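Rondport airport to check yellow fever certificates before passport control from February

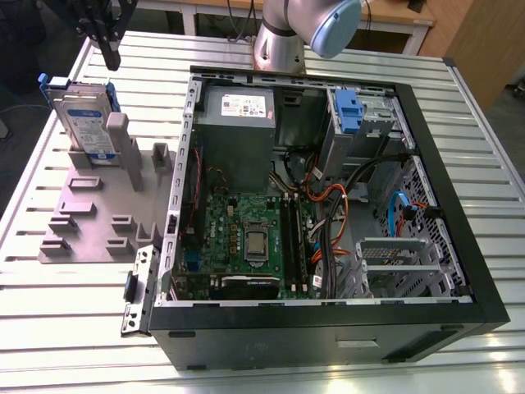

A desktop computer with its side panel removed. Inside are a power supply and a green Dell motherboard.

2018-10-17

Passengers arriving at Rondport International Airport from countries with a risk of yellow fever transmission will have their vaccination certificates checked before passport control under a procedure to take effect in February, the Brekberg Health Directorate said.

The requirement to hold a certificate is not new. At present, border officers look at the document together with the passport, and travelers without one are sent back through the arrivals hall to the medical point. Under the new procedure, health inspectors will carry out the check at two desks placed ahead of the passport line. Only passengers with a stamped entry card will be able to continue to passport control.

Marwa Lamrani, head of border health at the directorate, told reporters that the change separates two decisions that are now made at one desk.

"The border officer decides on entry. The inspector decides on the certificate," Lamrani said. "An officer should not have to judge whether a batch number is complete or whether a medical exemption has been signed correctly."

The rule applies to travelers aged one year and older who have spent time in a listed country, including those who changed planes there and stayed in the airport for more than 12 hours. A certificate becomes valid 10 days after vaccination and remains valid for life. Older certificates that show an expiration date will be accepted, and the printed date will be disregarded.

A traveler with no certificate, or with one issued fewer than 10 days before arrival, will be seen by the duty physician. The physician may offer vaccination on site, order medical observation at home or at a stated address, or refer the traveler to the isolation ward at El Khatib Hospital if there is fever or another symptom. Observation ends when the certificate becomes valid or six days after the last possible exposure, whichever comes first. People under observation must report their temperature by telephone every morning.

Medical exemptions will be accepted if they are written in English or French, carry the signature and stamp of the issuing doctor, and state the reason. Exempt travelers may still be placed under observation.

According to the directorate, inspectors at Rondport reviewed 3,681 certificates in the first half of the year. Of these, 316 were returned for correction or further review, in most cases over a missing batch number or a name that did not match the passport. Observation was ordered for 94 travelers. No case of yellow fever was recorded among them.

Airlines will be required to check certificates at boarding and to hand out the entry card during the flight. The card asks for the seat number, the countries visited in the previous six days, and an address and telephone number in Brekberg. Carriers must keep seating records for 30 days and supply them to the directorate on request. Skurico Air, which operates most of the affected routes, said its ground staff would receive written instructions before the end of the year.

Cargo crews and passengers in direct transit who do not leave the transit zone are not covered. Crew members on passenger flights may present a certificate once every six months and will be entered in a separate register — a provision that was added after comments from the carriers.

The seaport will continue to work under its current procedure, in which certificates are reviewed on board before the gangway is opened. Lamrani said a separate order for the port was being drafted and gave no date for its publication.

The list of countries will be posted at the airport and updated by the directorate as needed. Changes to the list will apply to flights departing 48 hours or more after posting.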